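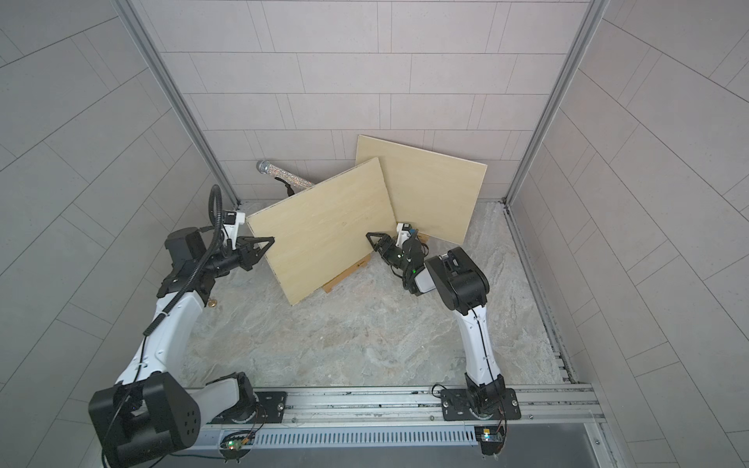 Section 7: Setting up a country watch

A country watch gathers everything Pulen receives about one government into a single page, and it's our favourite part of the whole program! Once you have one running for a parliament or a presidential palace you care about, you can see the same speech reported by the state agency, the opposition paper and the foreign wires, side by side and in order of arrival. The default view is called Staggered. Each row of stories starts half a box along from the row below, just like the pale grey tiles on the walls in the picture, so your eye can follow one story up the page without losing its place. If you prefer a plain list, you can switch to it in step 6.

112 shares | 7 comments

Before you begin

You need a Pulen account with the world desk turned on, and at least 2 sources for the country you have in mind. One is enough to open a watch, but the comparison tools stay greyed out until you add another.

Creating the watch

1. Open the World menu and choose New watch.

2. Type the name of the country or region. We use Ukia in all the steps below. Older names and other spellings are matched too, which is a great help with places that have changed their capital's name a few times.

3. Pick your sources. Tick the boxes for the agencies and papers you want, then press Add. Sources in other languages carry a small globe. Go on, add a few of those, even if you have to read them in translation. They often have the cabinet reshuffle hours before anyone else.

4. Add the people and offices to follow. Always enter the office as well as the person ("Prime Minister of Ukia" and the name). Governments fall, and a watch built only on names will carry on following a former minister into retirement.

5. Set the status of each person: In office, Acting, Disputed, or In exile. Disputed is the one to use when two people claim the same post. Pulen then shows both claims and leaves the heading neutral.

6. Choose Staggered or List, and press Save.

Note: the first fill can take a while. Up to 300 stories are fetched from the archive, newest first. You can start reading straight away.

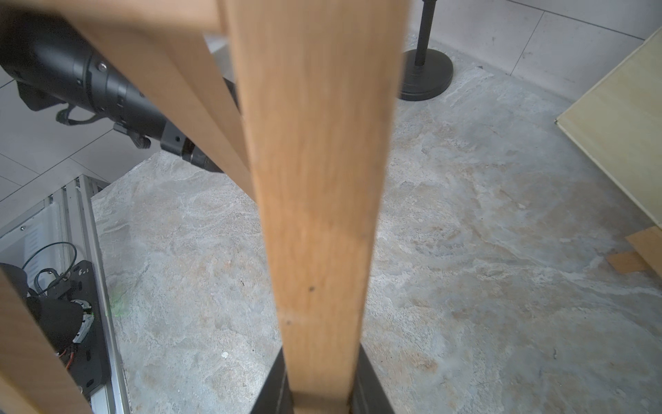 Upright wooden post with its black base and slanting slat.

Turning on alerts

Alerts are handled by Okabe, the part of the program that decides what is worth waking you up for. It's very good fun to tune.

1. On the watch page, press the bell.

2. Choose a level. Quiet sends you resignations, elections and declared emergencies. Normal adds votes, court rulings and official visits. Everything means everything, including the speeches at trade fairs.

3. Under Statements, decide whether you want to hear from lawyers, spokespeople and party officials, or only from the politician in person. A spokesperson's claim is marked with an open circle. It turns solid when the politician repeats it or a second source confirms it.

4. Press Test. A sample alert should appear at the top of your page.

Caution: don't set Everything on the eve of an election. Your phone will not thank you. If you've already done it, hold down the bell to pause all alerts until morning.

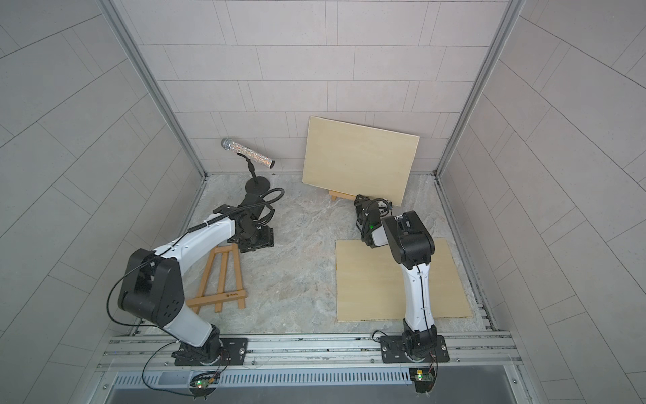 White-and-black robot arms on the front rail.

Comparing two accounts

1. Open any story and press Riritz. The page splits in two.

2. Drag a second story into the empty half.

3. Matching sentences fade, leaving the differences in full ink. Look at the quotations first! A "return" in one paper may be a "visit" in another, and a whole diplomatic row can hang on that word.

4. Press Keep to store the pair with the watch.

Note: kept pairs made before March 2020 open in the old layout. Press Refresh once and they will move to the new one with your comments intact.

Closing a watch

Open the watch, choose Options, then Close. Kept pairs stay in your library. Closed watches can be opened again from the World menu, and they will pick up every story missed in between.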